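3.2 The things on the table

I should say up front that I spent far longer choosing the objects than I ever planned to. The proposal had one line on it ("a mixed set of household items") and I figured I could fill a shopping bag on a Saturday and be done. Then Mark Anthony Layug, who ran the pilot tables with me at Mangubat, asked what I meant by mixed. Mixed in color? In size? In how they feel when you pick them up? I didn't have an answer, and this section is more or less the answer I ended up with.

The question for the whole study, as laid out in Section 1, is how people decide that a few things on a table belong together. If everything in the set is a cube, they sort by color and you learn very little. If nothing in the set has anything to do with anything else, they line the things up by size or just spread them out (we saw a lot of spreading in the first pilot!). What I wanted was a set with some easy families in it and some things that could go two or three ways, and then a couple of things that don't go anywhere at all.

The foam cubes are the easy family. They're soft, they're light, they don't make a noise when they're put down, and the colors are pale enough that nobody's eye goes straight to one of them. We use pink, blue, light green and yellow. I'd had wooden blocks before that, from my own kids' closet, and they were a disaster for the sound recordings – every time one touched the table you lost whatever the person was saying. Foam fixed that in an afternoon. Foam does tip and slide a little when you nudge it, so cubes end up at odd angles to each other, and I came to like that. People are fussy about angles. Several of them squared up the cubes before they did anything else, and Demetrius Montoya has a good discussion of squaring-up in Section 5, so I'll leave it to him.

The green toy brick is there to make trouble for the cubes. It has a square base and a round stud on top, and it's clearly a block, so it ought to live with the blocks. But it's also green, so it could go with the green cube only, or it could go with the toys if you think of the cubes as something other than toys, which plenty of people do. One woman in the Nandby group called the cubes "samples" from start to finish and kept the brick well away from them. I never did find out samples of what.

Then there are the tins. I'm fond of the tins. One is black and rectangular with a red label, the other is a gold-colored oval with a pale lid, and they get put together almost every time, even though they don't match in shape or color. People say "the tins" right away, as if they'd come in a pair. They also lean them on each other, or stack them, or stand one behind the other, and the small one is nearly always treated as belonging to the big one. I had expected at least some people to open them. Very few did, and those who did asked first, which tells you something about lids and other people's property.

The rope took the longest to settle. I tried ribbon (too pretty, it got tied around things), I tried a shoelace (everybody asked where the shoe was), and I finally went with a length of patterned rope in beige, black and brown. We start it out coiled with the tail loose. It's the one object in the set with no fixed shape, and people use it in two ways that I find hard to compare: some treat it as a thing to be placed, and others treat it as a tool, laying it down as a border between one group and the next. Both are coded in the same column in our sheets, which was a mistake, and I'd split them if I were doing it over.

Last come the flat things. We have printed cards, one with a red bus on it, and some other small cards and packets with a bit of text. Flat things behave differently from everything else on the table. They slip under other objects and get forgotten, or else they get used as a mat for a cube. A card under a cube is a real headache to code. Is it grouped with the cube, or is it just in the way? We went back and forth on this with the coders at Flunard for most of August and finally agreed to code it as contact, with no claim about grouping, unless the person says something out loud. I'm still not totally happy with that, but it's at least a rule that two coders can follow without calling each other.

A word about the cloth, which reviewers of an earlier draft asked me to justify. The tablecloth is sage green with a grid of thin white lines. I picked it for the grid, thinking it would help us read off distances later on. It does help, a bit, though a cloth moves, and we had to smooth it out between sessions. What I hadn't thought through is that people see the grid too. A handful of them lined objects up with it very carefully. We ran one set of tables with a plain cloth from Mumeck to check, and the groupings came out much the same, with the neatness being the only part that changed. The plain-cloth tables are reported separately in Section 4.

I also want to be honest about the color choices, since green is all over this set. There's the cloth, the light green cube, the brick and a green card. I didn't plan it that way, it crept in one object at a time, and it means that "all the green ones" was sitting there as a possible group in every session. Some people found it with obvious delight. Anyone reusing our list should either swap out a couple of the greens or decide that they want that group to be findable.

Figure 2 has a table with most of these things on it: the rope off to the left, the tins together toward the back with the brick to their right, the foam cubes, and the bus card with one corner tucked under a blue cube. I'd point readers to that corner in particular, as it's exactly the sort of contact the August rule was written for. Take the card away and the cube hasn't lost anything. But leave it there and someone scoring quickly will call the two of them a pair, every time. The two tins are a contact case as well, with the gold one leaning against the black one, and I doubt anyone would hesitate to call those a group. Same kind of touching, very different reading, and I don't think the rule as it stands does justice to that.
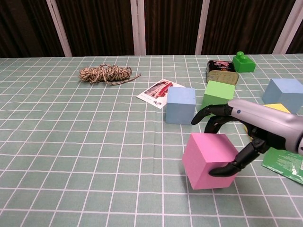

Demetrius suggested handling it by object type, so that contact between two upright things would count for more than contact between an upright thing and a flat one. We tried his version on 30 tables and it did cut down the arguments, mostly over the cards. The rope is still a problem under either rule. It touches whatever you put near it, and its tail can wander a long way from the coil, so for now we score the coil and leave the tail out of it.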